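I've been meaning to write about Fillow for weeks, because it is the most fun I've had with a method in ages! The idea is small. We collect demonstrations with hand-held grippers, one in each hand, and the policy learns what the two hands do relative to each other, plus where the box is. It gets no map of the room at all.

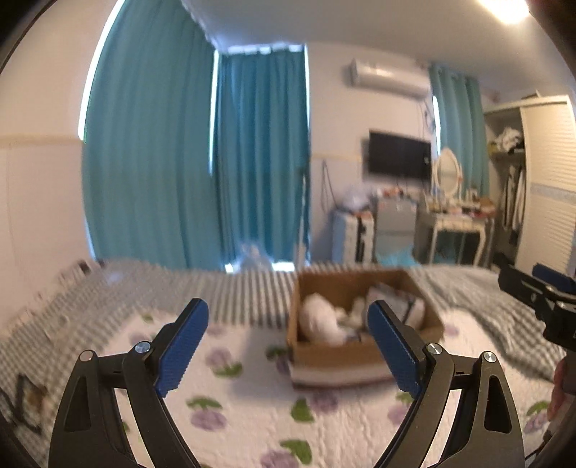 The gripper at the box, on the grape bedspread.

Our first set, back in December, was all tabletops at the Sriwong lab, and the policy fell apart on anything soft. So the new set is 525 demonstrations in real homes (beds, sofas, a few floors), and the score on unseen rooms went from 40 percent to 76. Almost double, with the same network and the same training time!

Fabric is still the hard part. A bundle of cloth changes shape the moment a finger pad touches it, and I love watching the model cope. 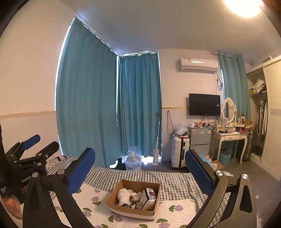 Brurkadard, 11th March

Reran the ablation last night with one wrist view dropped. The score fell by only 2 points, so I'm checking the logs before I get too excited. Sakuvov is next, with deeper boxes.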